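회의 없는 오후, 회의 세 번 만에 확정

그램스테드가 다음 달부터 전 직원을 대상으로 '회의 없는 오후'를 시행한다. 오후 1시부터 4시까지는 사내 회의를 잡을 수 없고, 일정 프로그램에서도 해당 시간대가 회색으로 잠긴다. 회사는 이 방침을 확정하기 위해 회의를 세 번 열었으며, 그중 두 번은 오후 2시에 시작했다.
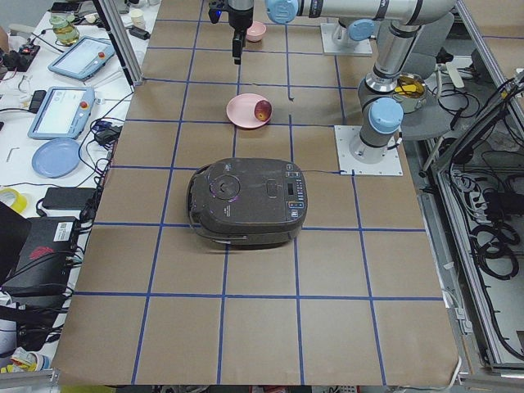
그램스테드 사내소식 | 조직문화팀

시행 대상은 본사와 프라크우드 사무소를 합쳐 262명이다. 고객사와의 약속, 안전 관련 긴급 소집, 그리고 '불가피한 경우'는 예외로 둔다. 불가피한 경우가 무엇인지는 안내문 부록에 실려 있는데, 부록이 안내문 본문보다 길다.

이번 조치는 지난봄에 실시한 근무 실태 설문에서 출발했다. 응답자의 76퍼센트가 하루 중 가장 집중하기 어려운 시간으로 점심 직후를 꼽았고, 이유로는 졸음과 회의가 나란히 올라왔다. 두 항목을 모두 고른 사람이 많아 어느 쪽이 원인이고 어느 쪽이 결과인지는 분석하지 못했다. 주관식 문항에는 "회의 준비 회의만이라도 없애 달라"는 의견이 여러 건 들어왔다. 조직문화팀은 이 의견을 검토하기 위한 자리를 따로 마련했다고 밝혔다.

제도를 설계한 밀라그로스 벨몬테 조직문화팀장은 "처음에는 하루 종일 회의를 없애는 안도 있었는데, 그 안은 회의에서 부결됐다"고 설명했다. 대신 오전에 회의가 몰리는 일을 막기 위해 한 건당 시간을 30분으로 제한하고, 참석자가 여덟 명을 넘으면 주최자가 사유를 적도록 했다. 사유란은 최대 200자까지 입력할 수 있다. 초안에서는 50자였으나 관리직 의견을 수렴하는 과정에서 네 배로 늘었다.

프라크우드 사무소에서는 6주간 시범 운영을 먼저 했다. 이 기간에 오후 회의는 주당 69건에서 51건으로 줄었다. 금지된 시간대에 51건이 열린 셈이라 금지라는 말을 계속 써도 되는지를 두고 내부에서 잠시 논의가 있었다. 조직문화팀은 남은 회의의 상당수가 '회의'가 아닌 다른 이름으로 등록돼 있었다고 덧붙였다. 가장 흔한 이름은 '잠깐 얘기'였고 '싱크', '티타임', '눈높이 맞추기'가 뒤를 이었다. '잠깐 얘기' 가운데 가장 긴 것은 두 시간 10분 동안 이어졌다. 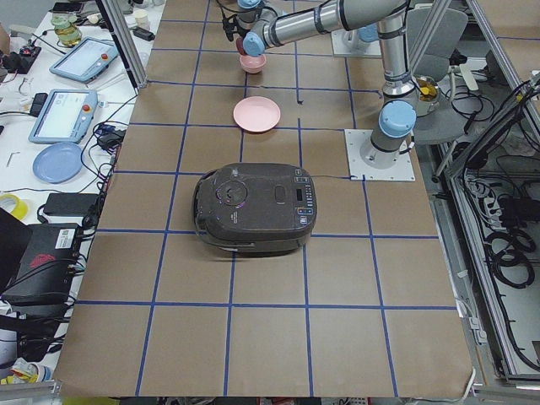 그래도 시범 운영에 참여한 직원들의 평가는 나쁘지 않은 편이다. 프라크우드에서 정산 업무를 맡고 있는 조슬린 톨렌티노 씨는 "월말 마감을 저녁 전에 끝낸 게 입사하고 처음"이라며 "퇴근하려고 일어섰더니 옆자리에서 어디 아프냐고 물었다"고 말했다. 톨렌티노 씨는 그날 저녁 6시 5분에 퇴근했고, 다음 날 오전에는 밀린 회의 네 건에 연달아 들어갔다.

메신저 사용량은 같은 기간에 늘었다. 회의실에서 하던 말이 단체 대화방으로 옮겨 갔기 때문인데, 답이 늦으면 자리로 찾아와 "메시지 보셨어요?"라고 묻는 경우가 적지 않았다고 한다. 찾아온 김에 두세 사람이 더 모이면 그 자리에서 결론이 나기도 했다. 조직문화팀은 이런 모임을 회의로 볼지 검토했으나 의자에 앉지 않았다는 점을 참작해 일단 집계에서 뺐다.

본 시행을 앞두고 메신저 원칙도 함께 나왔다. 오후 1시부터 4시 사이에 받은 메시지에는 4시 이후에 답해도 되고, 급한 일은 전화로 한다. 제목에 '긴급'을 붙일 수 있는 횟수는 1인당 주 2회다. 이 대목은 영업본부의 반대가 가장 거셌다. 영업본부는 반대 의견서 제목에 '긴급'을 붙여 보냈다. 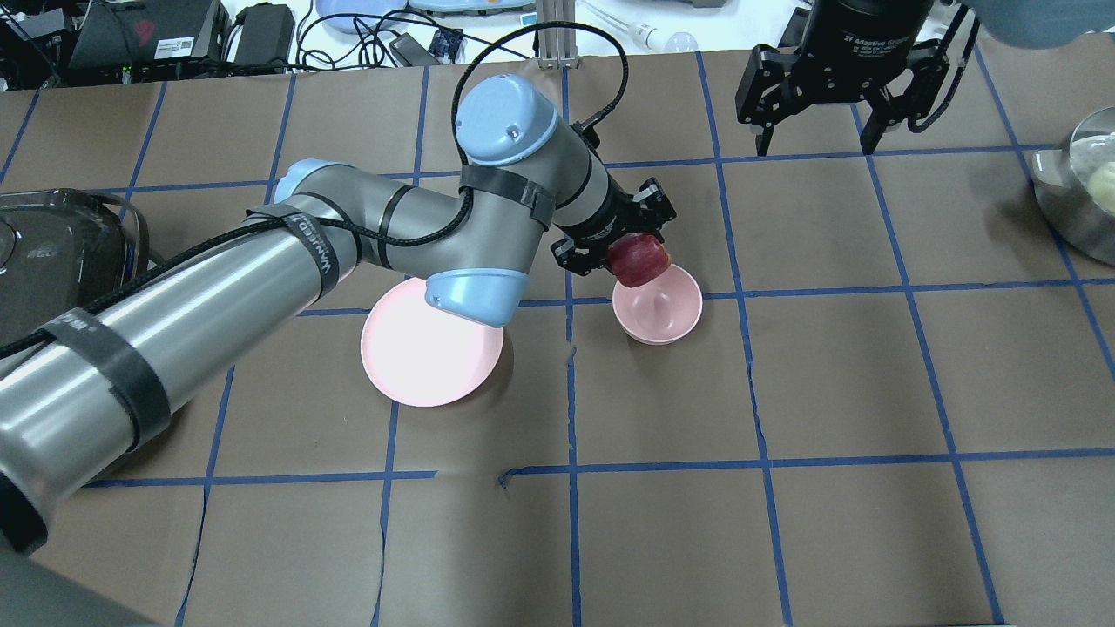

퇴근 시간은 그대로

직원들이 가장 많이 물은 것은 집중 시간에 일을 다 마치면 일찍 가도 되느냐였다. 답은 "현재로서는 검토 대상이 아니다"이다. 기존의 시차출퇴근제는 그대로 유지되며, 재택근무일도 부서별로 정한 현행 일수를 따른다. 재택 중인 직원에게도 오후 회의 금지는 똑같이 적용된다. 다만 화상회의 프로그램의 상태 표시가 '자리 비움'으로 바뀌어도 집중 시간에는 문제 삼지 않기로 했다. 그동안 이 표시를 막으려고 마우스를 주기적으로 흔들어 온 직원들에게는 반가운 소식일 수 있겠으나, 그런 직원이 있다는 사실은 공식적으로 확인된 바 없다.

회의실 운영도 조금 달라진다. 집중 시간에는 2층 루만란실과 웨카우실을 개인 업무 공간으로 개방한다. 예약은 한 사람당 하루 한 번, 최대 90분이다. 시범 운영 때는 루만란실에 혼자 들어간 직원을 찾아온 동료가 문 앞에서 줄을 서는 일이 있어서, 이번에는 예약자 이름을 문밖 화면에 띄우지 않는다.

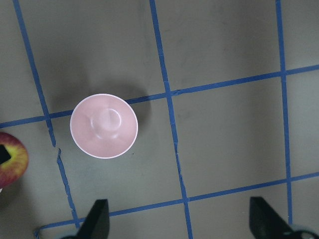

웨카우실은 화이트보드를 그대로 두되 펜은 총무 창구에서 따로 받아야 한다. 펜을 빌려주지 않으면 회의가 줄어들 것이라는 제안이 채택된 결과다. 제안자는 익명을 요청했다.

조직문화팀은 시행 석 달 뒤 설문을 다시 돌려 제도를 계속할지 정한다. 설문 결과 설명회는 전 직원이 모일 수 있는 시간을 찾다 보니 오후 3시로 잡혔고, 앞서 말한 부록의 '불가피한 경우' 항목에 들어갔다. 참석이 어려운 직원은 조직문화팀에 미리 알리면 요약본을 받을 수 있다.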